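June, moving diary

Morning

Up at six to see the flat on Chu Street before work. Second floor, one bedroom, a kitchen you have to walk sideways in. The agent from Plondis was late and had the wrong keys, so I stood in the stairwell and read the notices. Bins go out the night before. Bikes are not to be left on the landing.

It is 49 square metres according to the listing. The bedroom gets the sun and the living room gets the tram. Rent is lower than at the Drosov building, but heating is on top, and the agent said that could come to up to 100 a month in winter. I wrote it down and didn't say anything. Window frames want painting. Water pressure fine, I ran both taps.

Walked to the office afterwards to time it. A bit long, but there is a bakery on the corner and most of the way is along the canal. Had a roll and a coffee on the bench by the lock.

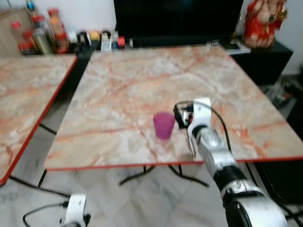
Evening

Went back over to Clemasness to see the other one, flat 207. Bent Eskildsen met me at the door. He is giving up the lease in August and wants somebody to take his wardrobe and the curtains with it. I said yes to the wardrobe. The curtains are brown.

It is bigger and much quieter. Lift works. The trouble is the bus, which stops running before midnight, and there is only the one small shop, shut by the time I came out. Bent says he does all his shopping in town on the way home and you get used to it. He has been there four years and is leaving for a place with a garden.

Supper was eggs. Put both flats on one sheet of paper with the monthly costs side by side. Clemasness comes out cheaper even with the bus pass, but I keep thinking about that walk along the canal — and being able to get home late.

Plondis want an answer by noon tomorrow. Must find my last three payslips tonight, they are in the blue folder or else at Mum's.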